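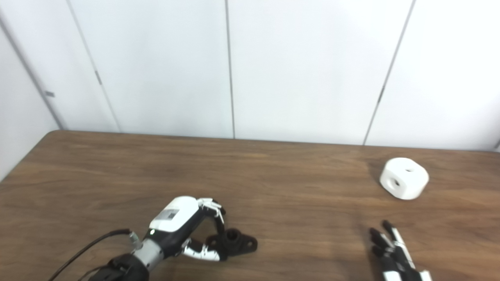

Séance 4 – Cuisson des légumineuses et montage d'un bol complet

Module « Cuisine végétale du quotidien », atelier Jikari
Notes de cours de Heikki Saarela, version du 22 septembre 2021

Rappel de la séance 3 : les céréales cuites se conservent trois jours au froid, dans une boîte fermée. Le riz doit être refroidi vite, étalé sur une plaque, puis rangé. On reprend le boulgour de la semaine dernière pour le montage.

1. Trempage

Les haricots rouges, noirs et blancs trempent une nuit dans trois fois leur volume d'eau. Les pois chiches demandent douze heures au minimum. Les lentilles vertes et les lentilles corail ne trempent pas. On jette l'eau de trempage et on rince à l'eau froide.

Si l'on a oublié le trempage : couvrir d'eau, porter à ébullition deux minutes, couper le feu, couvrir et laisser reposer une heure. Le grain est un peu moins régulier à la cuisson, mais le résultat convient très bien pour une purée ou un houmous.

2. Cuisson

Départ à l'eau froide non salée, sans couvercle pendant les dix premières minutes. Les haricots rouges doivent bouillir franchement pendant ces dix minutes : une cuisson lente à basse température ne détruit pas la lectine qu'ils contiennent. Ensuite on baisse le feu et on couvre à moitié.

Temps indicatifs après trempage :
Pois chiches : 90 minutes
Haricots rouges : 60 minutes
Haricots noirs : 50 minutes
Lentilles vertes (sans trempage) : 25 minutes
Lentilles corail (sans trempage) : 12 minutes

On goûte toujours cinq grains, pris à des endroits différents de la casserole. Saler dans le dernier quart d'heure. Les ingrédients acides (tomate, citron, vinaigre) s'ajoutent une fois le grain tendre.

3. Assaisonnement

La sauce de base vue en octobre dernier reste valable : deux cuillères de tahini, une de jus de citron, une demi-gousse d'ail râpée, de l'eau tiède jusqu'à consistance de crème liquide. Urho Kallio propose une variante au cumin grillé et au piment doux, qui tient mieux sur les haricots noirs. Les deux versions sont à préparer par binôme.

Assaisonner les légumineuses encore tièdes, puis une seconde fois au moment de servir. Froides, elles paraissent fades.

4. Montage

Ordre de travail : céréale, légumineuse, légume cuit, cru, sauce, graines. Pour une personne, compter 161 g de céréale cuite et 90 g de légumineuse cuite. Ces poids viennent de la fiche Lirari, ils servent de point de départ et chacun les ajuste. Le cru est coupé en dernier et l'avocat citronné tout de suite.

Pour un repas à emporter, la sauce part dans un pot séparé. Les graines aussi, sinon elles ramollissent.
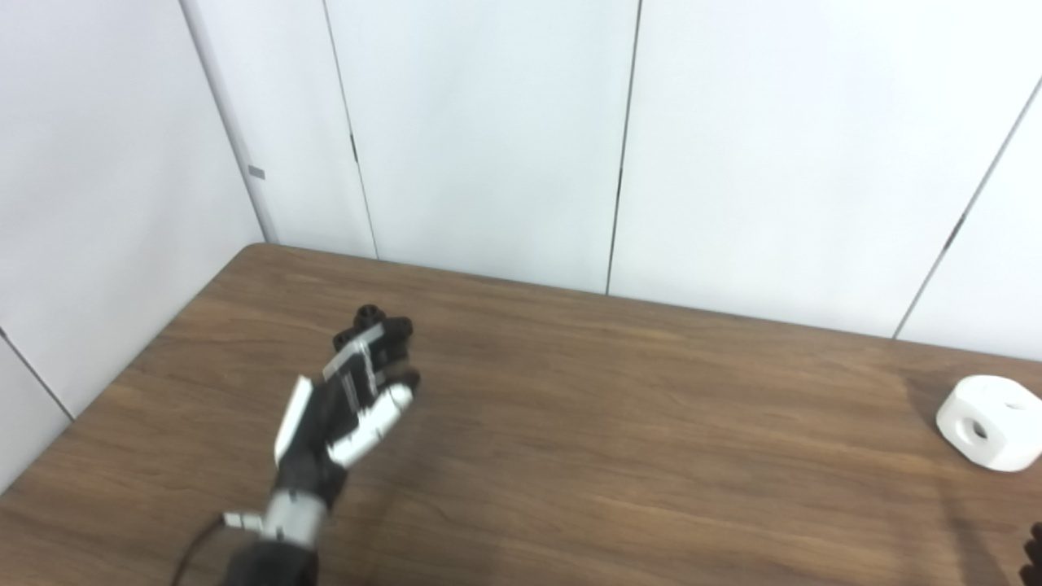

Peut-on remplacer les haricots secs par des haricots en conserve ?

On les utilise égouttés et rincés longuement, puis réchauffés cinq minutes dans une poêle avec un peu d'huile et d'ail. Ils sont déjà salés, donc on réduit le sel de la sauce. Une boîte de taille courante suffit pour deux bols.

5. À préparer pour la séance 5

Mettre à tremper 202 g de pois chiches la veille et les apporter égouttés. Lire la fiche Valtonen sur les purées, pages 3 à 6. Apporter une boîte hermétique et un torchon propre.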